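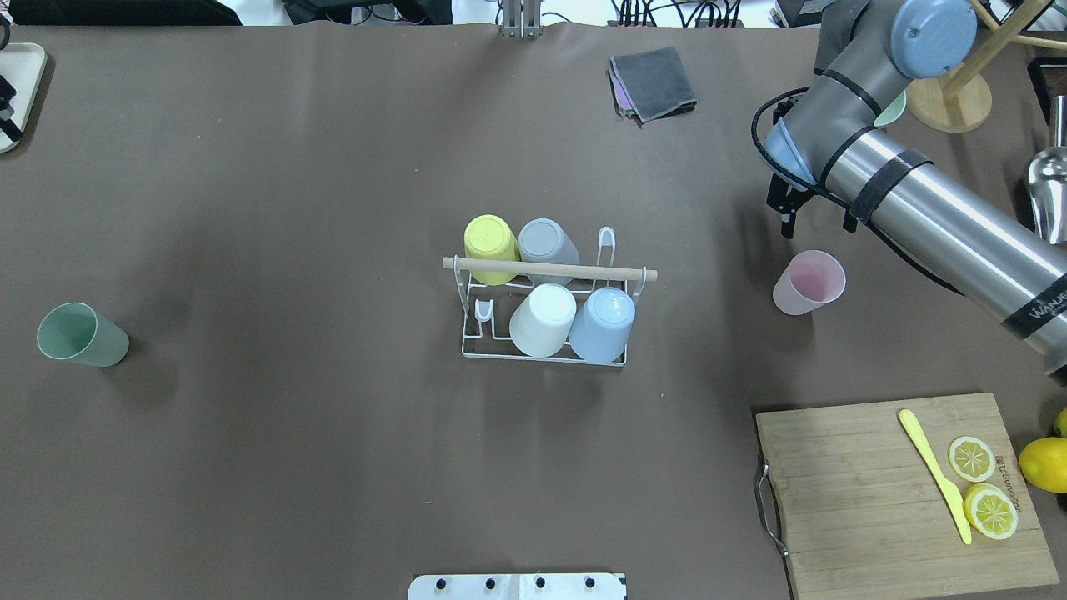 Cup rack week! A thread on what I've been doing with my afternoons, which is teaching a robot arm to put plastic cups upside down on a drying rack by steering it through the job myself, again and again and again. 🧵

Some background first. I joined the teaching team in February, having never moved a robot in my life. My old job was in a café. You'd think there'd be no overlap at all, and then you find yourself explaining to three engineers why you'd never pick up a cup by the rim.

The task we call Avram (every task gets a name, don't ask me who picks them) goes like this. Cups on the table, any colour, any old way up. Rack in the middle. Pick up a cup, get it mouth down, put it on the rack, let go, back off without knocking the others.

That last bit is the one that gets you. Placing the cup is lovely. Opening the fingers and getting OUT again, with another cup right next door and a wooden bar across the top, is where I lost most of my first afternoon.

How the teaching works, for those who asked: I drive the arm, it does what I tell it, and everything gets recorded — the camera views, the joint positions, when the gripper opened and closed. One go from start to finish is one demo. Then you reset the table and do it again, a bit differently.

The "a bit differently" matters so much. If I put the pink cup in the same spot every time, the robot learns that spot. It doesn't learn pink cups. So before each go I shuffle things: nearer, further, standing up, lying on its side, facing me, facing away.

A cup standing upright is a two-part job. You pinch it, lift it clear, then roll the wrist right over so the mouth points down. Do the roll too early and you clip the table. Do it too late and you're already above the rack, swinging a cup round over all the ones you've placed. I've done both!

A cup on its side is a different puzzle. Come in from the base end and you've got a nice firm hold but a big turn to make. Come in at the mouth and one finger goes inside, which feels clever until you have to let go. I go for the body of the cup, across the middle, slowly.

Rosimeire Nogueira, who trained me, watched my first few goes without a word and then said "you're driving it like you're late for something." She was right. My demos were quick and jerky, and a model that learns from me is going to be quick and jerky too.

Her fix: pause before you close the gripper. Only a beat. It gives you a clean moment to look at where the fingers are, and it means the approach and the grasp don't smear into one another when you play the recording back. I count "one" under my breath every time now. I've started doing it at home with the kettle.

Numbers, because I love numbers. My target for the Avram set was 100 good demos. I've got 56 that I'm happy with. I've also thrown away a pile that I'm not happy with, and I'm weirdly proud of those as well.
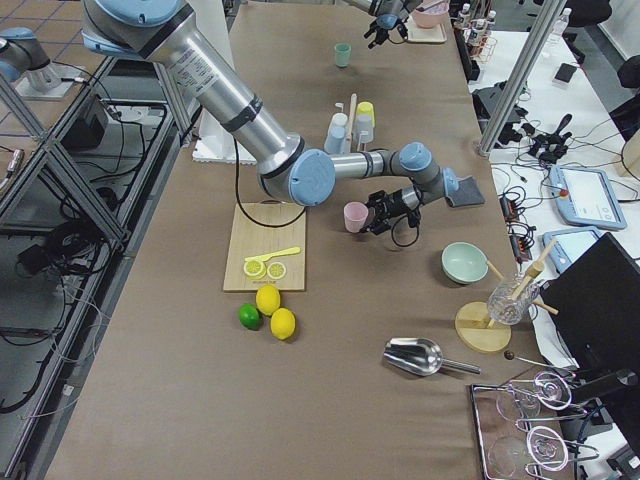
Now, clutter. We don't clear the table down to a tidy little set of cups, and I'm so glad. The bar things stay out, the chopping board stays out, lemons and all. A real kitchen side has stuff on it, and if the arm only ever practises on bare paper it'll be lost the first time somebody leaves a spoon about.

It makes the driving harder, mind. You're watching the gripper and the cup, and you also need to know where your elbow is. The ROBOT's elbow. I brushed a lemon with the forearm last week and it rolled in the most dignified way off towards the bowl.

Someone in the replies wanted to know whether you can feel anything through the controls. With ours, no. It's all eyes. You learn what a good grip looks like: both fingers touching, the cup not tilting as they close, no sudden hop when it leaves the table.

Thin plastic cups are great teachers for this. Squeeze too hard and the sides go oval, then it won't sit straight on the rack. Squeeze too softly and it slides round in the fingers halfway over. There's a comfy middle and after a few dozen goes your hands just know it.

Do you keep the mistakes? Good question, and yes, a few. If I fumble a cup, pick it up again and finish the job properly, Rosimeire likes me to keep that one and tag it. It shows the robot how to recover. What we bin are the goes where I dithered, or wandered off the task, or gave up.

We've tried it the other way too, where you hold the arm and guide it through by hand. I really enjoyed it! It's so direct, you just walk the gripper to the cup. But your own arms end up in the camera view, and after 2 hours of it my shoulders had opinions. For this task I'm on remote.

The next one on my list is called Prunarer, and it's the chopping board: toy knife, lemon slices, moving things on and off without dropping them. Slices are FLAT. They do not want to be picked up. I had a sneaky practice go at the end of the day and spent ages chasing one round the board like the last pea on a plate.

Tips so far, if you're about to start doing this sort of work:

- Sit so you can see the gripper from the same place every time
- Slow near objects, quicker in open space
- Finish the movement, even when you know it's gone a bit wrong
- Get up and walk about between batches
- Trim your notes to things you'll still understand tomorrow ("cup 3 wobbly??" helped no one)

And the best bit. Yesterday we let an early model have a try on its own, trained on only part of my set. It went over to a cup, stopped, and did the little pause. MY little pause! Then it closed its fingers and lifted.

It missed the rack by a good way and had to be stopped, so we've plenty left to do. I still made a noise that brought people in from the corridor.

Back on it after lunch — the remaining Avram demos, with more cups on their sides this time, as I've been going easy on myself there. Questions welcome, I'll answer between batches. And if anyone has a good trick for lifting a lemon slice with two fingers, please, I'm all ears 🍋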